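November, notebook, string handling in the Kenlow importer

09:40. Picked up the label truncation bug again. Kenlow cuts any display label to 20 characters before it goes into the index, and the cut is done with slice() on the raw string. Si-eun Seol's report has a label that ends in a replacement glyph after the cut. Reproduced on the first try. The last visible character is an emoji stored as a surrogate pair, and slice(0, 20) takes the first half and leaves the second.

Checked whether this is rare. Ran a scan over the Brulta export and got 659 labels with at least one character outside the basic plane. Of those, 13 are cut in the middle of a pair. The other labels in that set are short enough or the pair falls somewhere harmless.

10:30. First attempt: Array.from(label).slice(0, 20).join(''). This fixes all 13. It iterates by code point, so a pair counts as one element and can't be split. Side effect: length is now measured in code points, and the column check downstream still uses label.length. Two labels fail validation that passed yesterday. Changed the check to use the same helper, codePointLength(), in the shared utils file.

Combining marks are still wrong. An "e" followed by U+0301 is two code points, so the accent can be dropped at the boundary. Normalizing to NFC first handles the common Latin cases. It does nothing for joined emoji sequences, where several code points with U+200D between them make one visible symbol.
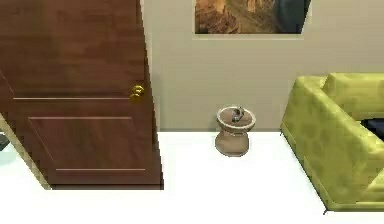
11:15. Second attempt with Intl.Segmenter, granularity set to 'grapheme'. Correct on every case in the test file, including the joined sequences and the flag pairs. Constructing the segmenter inside the function was a mistake — one new object per label, and the import slowed enough to notice without a timer. Moved it to module scope. Now the cost is acceptable for the import job. I would not put it in the render path.

Problem: the Oshima build still targets an older runtime where Intl.Segmenter is undefined. Added a fallback to the Array.from version behind a typeof check. The two paths give different results for joined sequences, so the tests for those are skipped when the fallback is active. Left a comment above the skip.

13:50. Young-sook Kwon asked why the limit is 20 at all. Traced it to the old Betemico schema, where the column was fixed width. The current column holds 32. Raising the limit doesn't remove the bug, it moves the boundary, so the helper stays either way. She will check whether anything else reads the old width before we change the constant.

Also found in passing: label.split('') in the highlight code. Same fault, since split with an empty string works on code units. Replaced with the helper's segment list. There is a third use in the slug generator, but the input there is already stripped to ASCII. Not touching it.

Open:
- column limit, waiting on Young-sook
- reindex the 13 bad Brulta labels after merge
- Si-eun to rerun her original case on the Oshima build
- codePointLength() is a bad name now that it counts graphemes, rename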